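Covix

Home | Projects | Jobs | Workshop Diary | Contact

We use cookies to remember your settings. By staying on this page you agree to that. OK | Read more

Equipment planner wanted, part time, Garstead workshop

Posted 02/01/2020

I run the small-item handling group at Covix, and I need somebody to take over the shopping. I mean that in the biggest possible sense! We record people doing everyday table jobs with hand-held grippers, so that robot arms can learn from the recordings later, and we have grown faster than our spreadsheet. Right now the spreadsheet has 22 tabs. I made most of them, and I can no longer tell you what three of them are for.

So this is a planning job, with money in it. You would look at what we have, work out what we need between now and October, get quotes, put the orders in and keep the budget in a state where I can open it without a cup of coffee in my hand. It's 22 hours a week, and you can spread them however you like as long as you're in the workshop for at least part of them (the gear is here and you'll want to poke at it).

The big item this year is a second recording station. The first one grew bit by bit — a table from here, a stand from there, cables from wherever — and I'd love for the second one to be bought as a set, from a list, with a total at the bottom that turns out to be close to what we pay. We also need a decision on the hand-held units. We can keep repairing the old ones, buy new ones from our supplier Mustesen, or have our own handles made. I've gone back and forth on it all winter, and I would really like a fresh pair of eyes and a proper cost comparison.
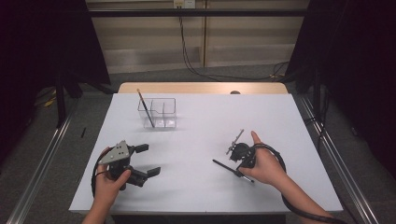 Brushes and the clear organizer, with a hand-held device in each hand.

Then there are the props, the everyday things people pick up and move. Paintbrushes, storage boxes, pens, spoons, you name it. They're cheap one at a time and a real headache all together. My last prop order came to $1,389 and I had guessed at well under half of that, so there's your first assignment. I want a prop budget per project, with a bit set aside for replacements, and a simple way for the recording crew to ask for things without texting me at dinner.

Other stuff you'd be doing in the first 8 weeks or so of the job:

- go through the stock shelves with me and write down what's there, what works and what should be thrown out
- set up a list of spares (cables first, please, we are always short of cables)
- get at least two quotes for every item on the second station
- work out lead times, especially for anything that has to be machined
- plan the move of our props store into the Chin room, which has better shelving and a terrible door

You don't need to be an engineer. If you've bought equipment for a school lab, a theater, a repair shop or a kitchen, I want to hear from you, since the habits carry over. You do need to be fine with numbers, fine on the phone with suppliers, and able to say no to me when I get excited about a catalog. I get excited about catalogs a lot. Knowing what a gripper is would be nice, but you'll pick that up in an afternoon by trying one on a brush or two.

The group is 8 people and we're pretty easygoing. Lunch is together when the recording schedule allows it. There's parking behind the building and the bus stops at the end of Garstead Road. You'd report to me, and you'd have your own desk, your own purchasing card and more than 4 supplier accounts already open, some of which I forgot we had.

The contract runs for one year to start with, and I've asked for the money to extend it. Pay depends on experience and I'm happy to talk about it in the first call, so please don't be shy about asking.

To apply, send a resume and a short note (a page is plenty) telling me about something you bought for work that was a mistake, and what you did next. Skip the formal cover letter. If you have a budget or an equipment list you put together and are allowed to share, attach it with the private bits blacked out. I'll read everything myself and I answer everybody, though it can take me a while when we're recording.

If you'd like to see the workshop before you apply, use the contact page and ask for a visit. Wear shoes you can stand in.

Print this page | E-mail this job to a friend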